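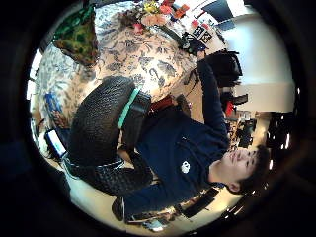 Asunto: Re: [traductores-es] Tarifa por palabra o por hora en revisiones
De: Hamish Rankin
Fecha: martes, 18 de marzo

Hola a todos:

Primero pido disculpas por mi español, que sigue siendo de persona que lo aprendió con treinta años y con libros. Si algo no se entiende, pregúntenme y lo escribo de otra manera.

Marisol Rosenthal escribió:

> Me han ofrecido la revisión de un manual de mantenimiento, inglés > español,
> de unas bombas de riego. El cliente es Florkow y lo ha traducido otra
> persona que no conozco. Quieren pagar por palabra, con la tarifa de
> revisión que tenemos desde noviembre. He mirado las primeras páginas y
> hay frases que tendría que escribir de nuevo enteras. ¿Vosotros aceptáis
> esto por palabra o pedís por hora? ¿Y cómo se lo decís al cliente sin que
> parezca que hablo mal del compañero?
>
> Además, el glosario que me mandan no coincide con el texto. En el glosario
> pone «válvula de retención» y en el manual sale «válvula antirretorno» casi
> siempre.
>
> Marisol

Marisol, yo tuve un caso muy parecido con Staltel y cometí el error de aceptar por palabra. El texto tenía 3.290 palabras y me pareció trabajo de una mañana. Necesité 8 horas. No quiero decir que la traducción fuera mala en todas partes: el primer capítulo estaba bien, y por eso me confié. A partir del segundo, el traductor había dejado los verbos en infinitivo, en imperativo y en futuro, todo mezclado en la misma lista de instrucciones, y esto no se arregla corrigiendo una palabra aquí y otra allí.

Desde entonces hago lo siguiente. Pido el archivo completo antes de dar precio. Elijo dos páginas del medio, nunca del principio, y las reviso con el reloj en la mesa. Con este tiempo calculo el total y mando al cliente un precio por hora con un máximo. El máximo les tranquiliza mucho, según mi experiencia. Con Rosalind Obi, que me manda trabajo de vez en cuando, ya no hay ni que discutirlo — ella misma me escribe «mira dos páginas y dime».

Sobre cómo decirlo: yo no hablo nunca del traductor. Hablo del texto. Escribo algo como «el texto necesita una revisión a fondo de la terminología y de los tiempos verbales, y para este tipo de revisión trabajo por hora». Adjunto tres o cuatro ejemplos con la frase original, la frase traducida y mi propuesta. Sin adjetivos. Lucinda Haverford me corrigió una vez un correo donde yo había puesto «traducción descuidada», y tenía razón, porque yo no sabía cuántos días le habían dado a esa persona.

En cuanto al glosario, las dos formas se usan. Yo preguntaría al cliente cuál prefiere y esperaría la respuesta por escrito antes de tocar nada. Si el manual anterior ya está impreso con «antirretorno», seguramente querrán mantenerlo, y entonces lo que hay que cambiar es el glosario. Pregunta también por el catálogo de piezas de recambio. En el mío había 317 entradas y no coincidía ni con el manual ni con el glosario, así que había tres versiones de casi todo. Esto me llevó una tarde entera que no había puesto en el precio.

Tengo una duda, ya que estamos. ¿Alguien ha usado Vamum para comparar la terminología entre dos archivos? La versión que tengo yo no distingue singular y plural, y me marca como error «junta» cuando en el glosario pone «juntas». No sé si hay una opción que yo no encuentro o si es así. El menú está solo en inglés y en alemán — con el inglés no tengo problema, claro, pero la ayuda es muy corta.

Y otra cosa más pequeña. En la lista hemos hablado ya de «apretar» y «atornillar» para «tighten», pero no recuerdo a qué conclusión llegamos con «hand-tighten». Yo pongo «apretar a mano». Un cliente me lo cambió por «apretar manualmente», y me suena a traducción. ¿A los nativos también les suena así, o es manía mía?

Marisol, si quieres te paso mi hoja de cálculo para las horas. Es muy simple, tiene una columna para las consultas al cliente, que yo también cobro.

Un saludo cordial,
Hamish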